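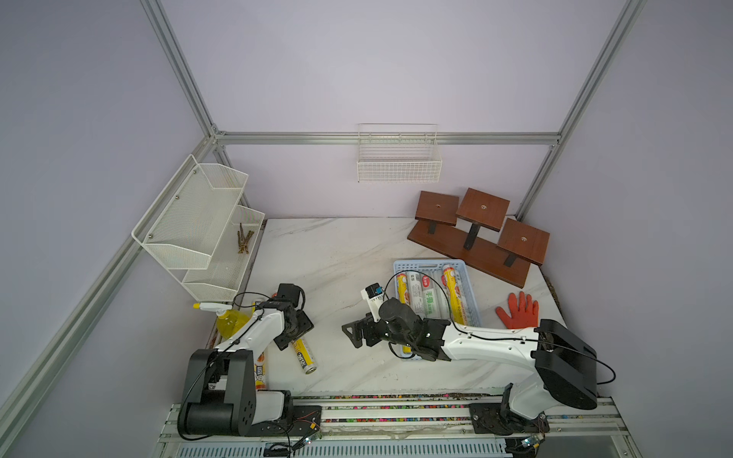
Two robot arms share one tabletop. Each arm ends in a black gripper.

How a Robot Arm Learns to Pick Things Up

1308 shares | 4 comments | Print | E-mail

Your hand is good at its job. When you take a box out of a kitchen drawer, you don't plan which finger moves first. You look, you reach, and you grab. A robot has to have every one of those steps built into it.

The robot on this page is called Isto. It is being built in the shared workshop in Rustton, on a frame made of long metal bars. The bars are a bit like the parts in a building set. They have grooves down the sides, so you can bolt something on, slide it along, and bolt it down again in a better spot. Our first layout was wrong, and the arms kept reaching for the same place. Moving them took one evening because of those grooves.

What is inside an arm?

Bend your elbow. Now turn your wrist. Each place where your arm bends or turns is a joint, and a robot arm has joints too. In your arm, muscles pull on bones. In Isto's arms, an electric motor sits at each joint. One motor swings the whole arm around, others raise it and stretch it out, and the last few tip and turn the gripper.

Motors need power, and they need to be told what to do. Both jobs are done by cables. The cables have to be long enough to let the arm bend all the way. If they are too short, they pull loose. If they are much too long, they get caught on things.

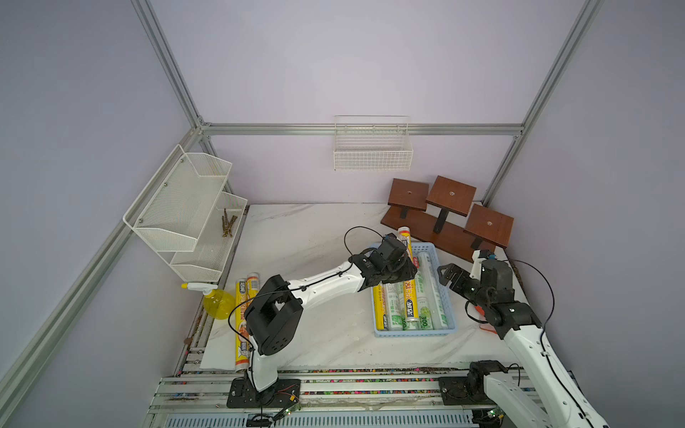 A computer sends each motor its orders many times a second. The order is always a small one, such as "turn a little to the left." The motor turns, then reports back how far it went. If it didn't go far enough, the computer sends another order. Engineers call this feedback. You use feedback too, when you carry a full glass of water and keep checking that it isn't tipping.

The program that sends the orders is called Caruso. We wrote the first version in January, and it could only open and close a gripper. It now runs both arms together.

How does it see?

Isto uses cameras. Some look at the whole table. Others are small and ride on the arms, close to the grippers. A camera that looks at the whole table can tell the computer where the basket is, but an arm may get in the way and hide the thing it is reaching for. A camera near the gripper gets a close view — and it moves wherever the gripper moves.

A picture on its own doesn't mean much to a computer. It is a big grid of colored dots. The program has to work out which dots belong to the basket and which belong to the thing next to it. Shiny packages are hard, because light bounces off them and makes bright patches. Plastic wrap comes in packages like that, so we practice with it a lot.
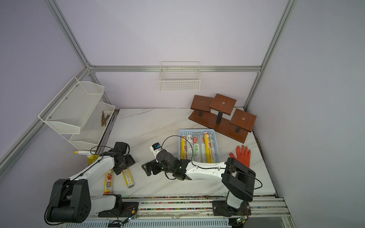 One reader wrote in to ask why the robot needs two arms when one arm would be cheaper and easier to build. That is a fair question. One arm is enough for many jobs. But try opening a jar with one hand, or holding a bag open while you put something in it. With two arms, one can hold while the other works, or each can reach the side of the table that is closer to it.

Two arms also make more work for the builder. Caruso has to know where both of them are all the time, so they don't bump. We keep a list of mistakes, and bumping is near the top.

How does it hold on?

Most of the time, two fingers are enough. They close from both sides and pinch. If they pinch too hard, a cardboard package gets crushed. If they pinch too softly, it slips out. It took us about 60 tries to find a good setting for packages of plastic wrap, and a different thing needs a different setting.

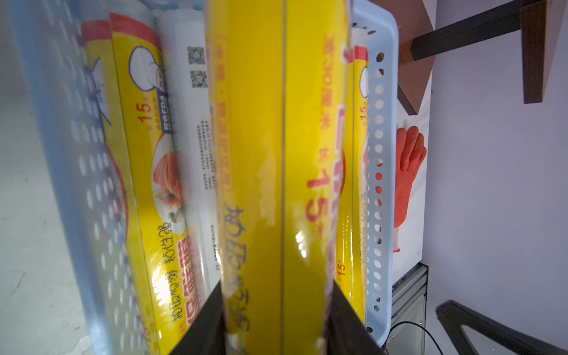

Urkico Robot Build Club, Rustton Shared Workshop

Try it yourself

You can find out how hard this is at home. You will need a pair of kitchen tongs, a basket, and 6 small things of different shapes.

Put the things in the basket. Pick them up one at a time with the tongs and set them on the table. Then close one eye and do it again. With one eye it is harder to judge how far away things are, and you may find the tongs closing too early.

Next, ask a friend to be the computer. You hold the tongs and shut both eyes. Your friend may only give small orders, such as "down a little" or "close." Swap places when the basket is empty.

Please remember that real robot arms are strong and can move suddenly. At the workshop, an adult turns the power off before anyone reaches onto the table.

Print this page | E-mail this page

This site uses cookies to count visits. OK | Read more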